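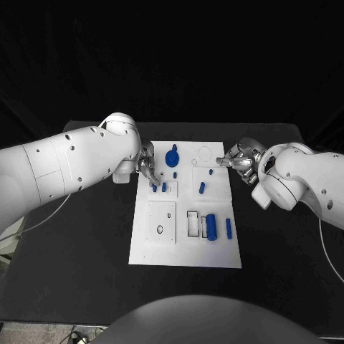 Holtholm evening classes get a second term

The evening classes at the Serken trade school in Holtholm will continue through the spring. The town council voted on Sunday's postponed budget item this week and agreed to pay for a second term, after the first one filled up before the sign-up period had ended.

The classes are open to adults who live or work in Holtholm or Pondach. They cover basic electrical work, bookkeeping, reading technical drawings, furniture repair and conversational French. No previous schooling is required for any of them except bookkeeping, where students are asked to bring proof that they have finished ninth grade or its equivalent.

There will be 155 places in the new term, up from 100 in the fall. The additional places come mostly from a second drawing class and a second repair class. French stays at one group.

"We had people calling every day in the first week and we had to tell them it was full," said Wim Leemans, who runs the adult program at Serken. "Some of them had already arranged to leave work early. We kept their names, and they will get a letter before general sign-up opens."

The fee for one class is 300 for the whole term, the same as before. Residents who are out of work pay half. Students who take a second class in the same term do not get a discount this time. The school tried that in the fall and found that several people signed up for two classes and then dropped one of them after a few weeks, leaving seats that could not be given to anyone else.

The budget item was the last to be settled. It had been held over because council members wanted to see attendance numbers for the fall, and those were not ready in time for the earlier meeting. Two members asked whether Pondach should pay a share, given that a good part of the students live there. The council decided to raise this with Pondach before the next school year and to leave the coming term as it is.
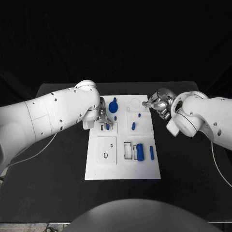 Classes start at 6:30 in the evening and end at 9, with a short break. In the fall they began at 6, but many students said they could not get across town in time, and those coming from Pondach had to take a bus that left before their shifts were over. The later start means the last bus back to Pondach leaves 5 minutes after class ends. Leemans said he has asked the bus company to hold it a little longer on class nights and is waiting for a reply.

Parking behind the school is open to evening students. The gate on the canal side is locked at 7, so anyone arriving late has to use the front entrance and sign in at the desk.

Sem Claeys of Pondach took the drawing class in the fall and plans to go on to electrical work. He has worked in a warehouse for most of his adult life.

"I can read a floor plan now, and I couldn't before," Claeys said. "My daughter is adding a room to her house, and I went through the papers with her and the builder. I found a door on the wrong side."

He said the pace was right for him, although the first two weeks were hard going after so many years away from school. He would like to see the homework sheets handed out earlier in the week.

Bookkeeping will have a new teacher. The teacher from the fall has moved away, and the school expects to name a replacement before the term begins. The textbook is unchanged, so used copies can be passed on. Students in the repair classes should bring one small piece of furniture to work on, such as a chair or a stool. Large items like wardrobes cannot be stored between classes.

A certificate of attendance is given to students who miss no more than two evenings. It does not count toward a trade license, but the school will provide a list of the topics covered for anyone who wants to show it to an employer.

Sign-up opens in February at the front desk of the school and at the Holtholm public library. Forms can be handed in at either place until 5 in the afternoon. The fee is due on the first evening and can be paid by card or in cash. Anyone who needs to pay in two parts should say so on the form.

The school will be closed during the spring vacation, and there will be no evening classes that week.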